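Jitaru Technical Center - Desktop Hardware Bench
Photo Gallery

The desktop hardware bench at the Jitaru Technical Center receives retired office computers from the Prideo campus and prepares them for a second period of use. Since January, 208 machines have been entered in the bench register. The pictures on this page show parts of the work inside the case, with notes on how each part is handled under our current procedures.

The register and the written procedures are maintained by Chunhua Cui, bench supervisor. Requests for copies may be made at the Flerar Building front desk.

The main board

A Dell board with the processor seated in its socket and no cooler on it. The memory slots are empty. Old thermal paste is removed with a lint-free cloth before any cooler is fitted, and the processor is lifted only when its model number must be recorded.
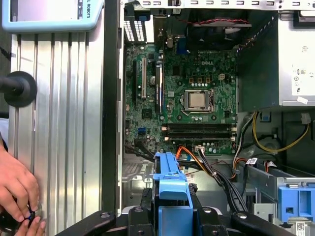 Does a computer need new thermal paste each time the cooler is removed?

New paste should be applied every time. Once the cooler has been lifted, the old layer no longer spreads evenly, and both surfaces should be cleaned before a small fresh amount is put on.

Storage

A WD Blue hard drive, marked 1.0TB, beside the open tower. Every drive received by the bench is erased and tested before it is assigned to a machine. Drives are held by the sides, and the exposed circuit board is not touched. A drive that reports errors on 2 tests is withdrawn and sent for recycling - it is not returned to the shelf.
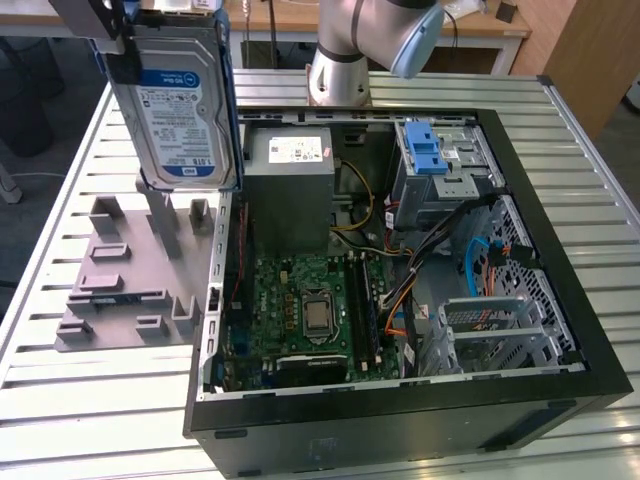 Drive cage and cables

Desktop cases of this type hold the hard drive in a metal cage near the front. The power cable and the data cable are separate, and each should be pulled by its connector, never by the wires. When a drive is replaced, the cables are routed away from the fan before the side panel is closed.
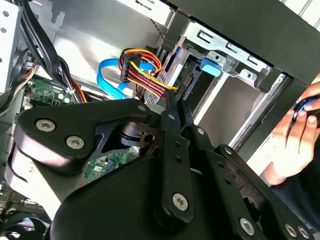

Hard drive in its metal cage, with the power cable attached.

Records and visits

Each finished machine receives a seven-digit register number and a printed sheet listing its memory, drive and test results. Machines are then released to the Jetetti lending program, which places them with schools and public reading rooms.

Groups wishing to visit the bench should write to the Center in advance. Visitors are asked to leave bags and drinks at the front desk - the benches must be kept clear while cases are open.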